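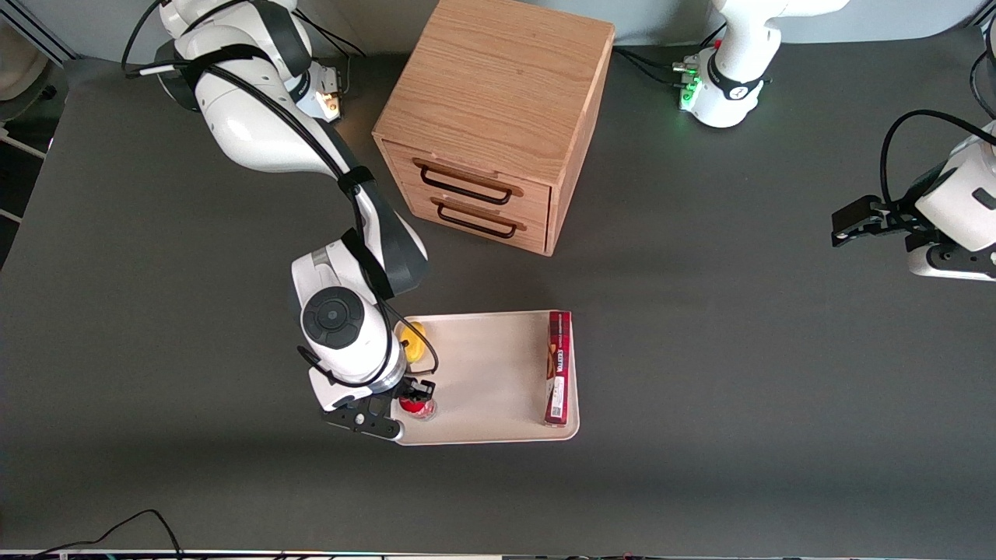

*A light oak cabinet with two drawers, and a cream tray just below it.*

# In Praise of the Tray

Dec 10, 2023

I have become a tray person, and I would like to recruit you. For years I thought trays were for breakfast in bed and for restaurants where you carry your own lunch. Then I put one next to the little two-drawer cabinet on my desk, and I haven't stopped talking about it since (my family has asked me to try).

My argument is simple. Drawers are wonderful, and I'll defend them to anyone, but a drawer asks you to make up your mind. Does this thing live here? Is it a top drawer thing or a bottom drawer thing? Most of the stuff that passes through my hands in a day hasn't earned an answer yet. A tray lets you put it down anyway. The rim says "these things are together for now," and that is all the organizing a small red something-or-other needs at four in the afternoon.

People who love tidying tend to go straight for the storage. I did too! When I moved to Flokbridge I bought containers before I owned anything to put in them, and I labeled a good many. A shop on Janevski Street sold me a set of drawer dividers for 20 dollars, and I spent a whole evening in July sliding them around like a puzzle. They're fine dividers. But every night the table was covered again, with batteries and tape and toys and one box of something that didn't fit any compartment, and I blamed myself for being lazy.

I wasn't lazy, I was missing a step. Things need somewhere to wait.

So here's how I'd set one up. Get a tray with a low rim, low enough that you can slide a hand in from the side and high enough to stop a marble. Rounded corners are easier to wipe. Pick a pale color, please! Small things vanish on a dark table, and on a cream tray a bright yellow toy practically shouts at you. Put it right by the drawers it feeds, close enough that you can empty it without standing up. Mine gets emptied before dinner, most days, and it takes less time than boiling the water.

Size matters more than I expected. My first tray was a huge thing from Storau, big enough for a roast, and it turned into a second table with its own second mess. The one I use now holds a few small items and a tall narrow box along one edge, and once it's full I notice.

The usual complaint is that a tray is just a pile with a border. My sister makes it every time she visits, and I'll admit she has a point: leave one alone for 100 days and you'll have an archaeological site. I did exactly that with the tray in the hallway, and found a key down there that I still can't match to a lock. But a pile with a border is already better than a pile. You can pick it up, for one thing. You can carry the entire problem to another room, clean the table, and bring it back!

And the drawers get better too. Mine open easily now, with nothing jammed at the back, because whatever goes in has been looked at first. I pull those black handles with real pleasure.

The hallway tray is next. I'm moving it closer to the coats this weekend, and the mystery key can stay in it until spring.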